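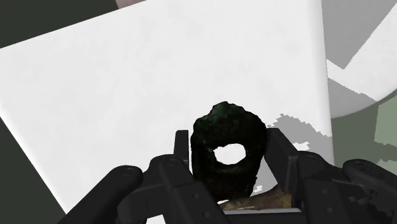

Comparing Two-Finger Grippers in Simulation

Prepared by the Wasby Manipulation Laboratory

This procedure sets out how members compare two-finger grippers on irregular objects before a unit is approved for the bench. It applies to the Sikerska and Ots gripper models, both of which are supplied in the Ollus scene library.

Before you begin

Load the bathroom scene and confirm that the arm is in its home position. Set the physics rate to 500 steps per second and leave it unchanged for the whole comparison. Trials recorded at different rates must not be pooled.

Select one object set from the library and record its seed. The same seed must be used for both grippers. Ring and loop shapes are recommended, as small differences in finger angle affect how they are held.

Running the trials

1. Attach the first gripper model to the wrist flange and reload the controller.

2. Check the wrist view. Both fingertips must be visible at full opening. If the linkages obscure them, correct the camera offset now and apply the same offset to the second model.

3. Move the arm to the pre-grasp pose over the toilet tank, with the fingers above the objects and clear of the lid.
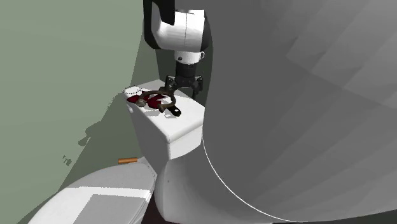 Figure 2. Gripper above the tank lid, with the brown loop and dark red cloth below.

4. Start the grasp sequence. Each trial is limited to 2,000 steps.

5. Log the result as held, slipped or missed. A grasp that takes up a neighbouring object along with the target is logged as slipped.

6. Repeat for 52 trials, then change to the second model and begin again at step 1.

Reviewing the results

Compare held grasps first, then examine the wrist view for each slip. Blocky shadow edges are a rendering setting and have no bearing on contact behaviour. Finger angle at closure should be read from the joint log and not estimated from the view.

Where the two models differ by fewer than 11 held grasps, run a second set with a new seed before making a recommendation. Completed logs are to be filed in the project folder under the name of the gripper model, together with the seed and camera offset.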